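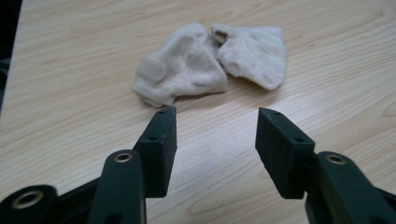

Have you ever run up a hill and felt your heart banging away like somebody knocking on the door? Mine does it every time I go up Hidmont Hill, and I've been going up Hidmont Hill since I was six! I want to tell you what your heart is up to when it does that, and you can find some of it out without even standing up. Put on some comfy socks first (cream ones with little ribs are lovely, but any will do), because you're going to be sitting still for a bit and cold toes are a nuisance.

Your heart is a muscle, a bit like the ones in your arms and legs. It sits in the middle of your chest, leaning slightly to the left, and it's about as big as your fist. All day and all night it squeezes and lets go, squeezes and lets go, and each squeeze pushes blood around your body. The blood carries oxygen, the part of the air your body needs, plus energy from your food.

Now find your pulse. Turn one hand palm up and put two fingers of the other hand on your wrist, just below the thumb. Press gently. Can you feel a tiny bump, bump, bump? Every bump is one heartbeat. Don't use your thumb for this - it has a pulse of its own and you'll get in a muddle.

Ask a grown-up to time you for half a minute. When I tried it in my kitchen I got 42 bumps, so I doubled it and that made 84 beats in a minute. Yours might be higher or lower, and children's hearts often go a bit faster than grown-ups' do.

Next, jump on the spot until you're puffed (shoes on for this part, please, socks can be slippery!) and feel again. Quicker, isn't it? Your leg muscles are working hard and want more oxygen, so your heart speeds up to send it.

My friend Asuka Onishi swims in the sea at Lerkport every August, and she says she used to get puffed out very quickly. Hearts get stronger with practice, just as legs do. Skipping, dancing, football and chasing your brother all count.

If you ever feel dizzy or your chest hurts, stop and tell a grown-up straight away. Otherwise, have a rest, have a drink of water, and see how long your pulse takes to slow down again.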